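# Who decides where a shop can go?

Say a man called Crisanto Lumanlan wants to open a drum shop in the town of Donville. He has found an empty building on Tillow Street. He has the money for the rent. Can he just unlock the door and start selling drums?

He can't, at least if Donville has bylaws. A bylaw is a rule made by a town or city council. It only counts inside that town. Walk over the boundary into Gindero and the rule stops, even if the street carries on.

Many bylaws are about where things may go. Councils split a town into zones on a map. One zone is for houses, another is for factories, another is for shops. Donville has 18 zones, and you may well ask if a town that size needs them all. I asked too. The council told me each one was "carefully considered", which is what councils say.

Bylaw 1141 is the one that caught Mr Lumanlan. It says no "noisy trade" may open within two streets of a school. It was written when noisy trades meant blacksmiths and sawmills. It doesn't mention drums anywhere. Somebody at the council decided that drums were close enough. 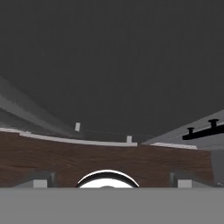

Who gets to say what an old rule means?

First the council's own officers do, and if people still disagree, a judge can decide. The officers read the rule, look at the business and write a letter. Most arguments end there, because going to a judge costs a lot of money. That doesn't prove the letter was right. It may only prove that the shopkeeper couldn't afford to argue.

Mr Lumanlan got his letter in January and moved to Qiu Lane, on the far side of the railway. There are no schools near it. There aren't many customers near it either.

## Are bylaws bad, then?

Some are useful. You probably wouldn't want a glue factory beside your bedroom window, and without zones there might be one. People who live near a school have a fair reason to care what opens next door.

But be careful when a grown-up says a rule is there "to protect children". Sometimes it is. Sometimes a few neighbours simply don't like a shop, and children sound like a better reason. Ask what the harm would be, and who checked.

## Can a bylaw be changed?

It can -- slowly. The council has to hold a meeting, and anyone in the town may come and speak, often for 4 minutes each. Then the councillors vote. You can usually read the bylaws at the library or on the council's website, and you don't have to be old enough to vote to write a letter about one.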